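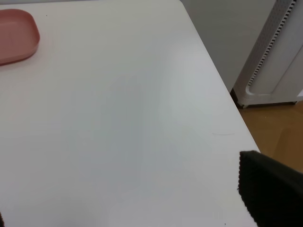 ロボット部だより 秋の活動報告

いつもグヴベルグ(Guvberg)ものづくり教室のお便りを読んでくださって、ありがとうございます。気がつけばもう十一月も終わりに近く、前回のお便りからずいぶん間があいてしまいました。書こう書こうと思いながら、活動のあとの片づけとおしゃべりが楽しくて、つい後回しに……。そのぶん今回は少し長めにお届けしますので、お茶でも飲みながらお付き合いください。

今学期のロボット部は、布をたたむ課題に取り組んでいます。六月の集まりで「次は何をさせたい?」と聞いたところ、サルヴァドール・ベッテンコートさんが「洗濯物!」と即答し、弟のエンリケさんが「それは兄ちゃんの当番だからでしょ」と返して、みんなで大笑いになりました。そんな始まりでしたが、やってみるとこれがなかなか奥の深い課題で、積み木を運んでいたころとはまるで勝手が違います。積み木は置いた場所にそのままの形でいてくれますが、布はつかむたびに形が変わるのですから!

練習に使っているのは白いテーブルと、ピンクがかった色の浅いトレー、それに黒い布です。布の色については部員のあいだで長い議論がありました。最初は淡い色の布も候補に挙がったのですが、白い天板の上では手首のカメラから縁が見分けにくいだろうということになり、黒に落ち着きました。黒は黒で、しわの陰がわかりにくいという難しさがあります。アンス・ボスマンさんは「縁を取るか、しわを取るか」とノートの表紙に大きく書いて、いまもどちらがよいか考え続けているそうです。

アームには「サミュエル(Samuel)」という名前がついています。名づけ親はアルミンド・アギアールさんで、由来を尋ねても笑うばかりで教えてくれません。そのサミュエルを動かすプログラムのほうは「グルティス(Gultis)」と呼ばれていて、こちらは部員全員で投票して決めました。練習のときは、まず人が手元の操作器でアームを動かしてお手本を見せ、その動きを記録します。ひとつのお手本は布の端をつまむところから始まり、半分に折って手を離すところまで。短いようでいて、続けて何本もやると肩がすっかりこってしまいます。

これまでに集めたお手本は3726本になりました。目標は4000本ですから、ゴールがだいぶ見えてきましたね。記録係のアンスさんが毎回きちんと一覧に書き足してくれているおかげで、どの日に誰がどんな折り方をしたのか、さかのぼって調べることができます。先日も、グルティスがどうしても布の手前の角を通り過ぎてしまうので一覧をたどってみたところ、布がテーブルの縁から垂れている状態のお手本がとても少ないことがわかりました。みんな無意識のうちに、置きやすい真ん中に布を置いていたのですね。それからは、角だけが天板に乗っている置き方や、縁にかかった置き方も意識して入れるようにしています。

指導のマリ・クルックシャンク(Mhairi Cruickshank)先生からは、こんな言葉をいただきました。「きれいに折れたお手本ばかり集めたくなる気持ちはわかります。でも、つかみそこねて、もう一度つかみ直したお手本も消さずに残しておいてくださいね。困ったときにどうするかは、困ったところを見せないと伝わりませんから」。これを聞いて、失敗したお手本をこっそり消していたエンリケさんが小さく手を挙げて白状しました。消してしまったぶんは、後日ちゃんと撮り直してくれています。えらい!

来月はいよいよストゥスタノ(Stustano)交流会です。今年は39チームが参加する予定で、わたしたちは布の部に出場します。課題は、広げた布を二つ折りにしてトレーに入れるところまで。いまのところ折るほうは調子のよい日が増えてきましたが、トレーに入れる段になると布の端が縁に引っかかることがあり、アルミンドさんとサルヴァドールさんが手首の角度をあれこれ試しています。二人の意見はなかなか合いませんが、横で聞いているととても勉強になるので、見学の方もどうぞ遠慮なく輪に加わってください。

保護者のみなさまに、ひとつお願いがあります。ご家庭に使わなくなった無地の布がありましたら、ぜひお譲りください。ハンカチくらいの大きさから、フェイスタオルくらいまでが助かります。少し毛羽立ったものや、端がほつれたものでもまったくかまいません。感触の違う布をいろいろ試してみたいと、部員たちが楽しみに待っています。お持ちいただくときは、洗って乾かしたものを袋に入れ、教室の入口の棚に置いてください。

見学や体験もいつでも歓迎です。操作器は小さな手でも扱えますし、初めての方には部員が隣について、布のつまみ方から一緒にやってみます。先日体験に来てくれた小学生のお子さんは、帰るころにはサルヴァドールさんに折り方の助言をしていました(そしてその助言は、しっかり採用されました)。

次号では交流会の様子と、グルティスの仕上がり具合をお伝えする予定です。寒くなってきましたので、どうぞ温かくしてお過ごしください。

2025年11月24日
グヴベルグものづくり教室 ロボット部 お便り係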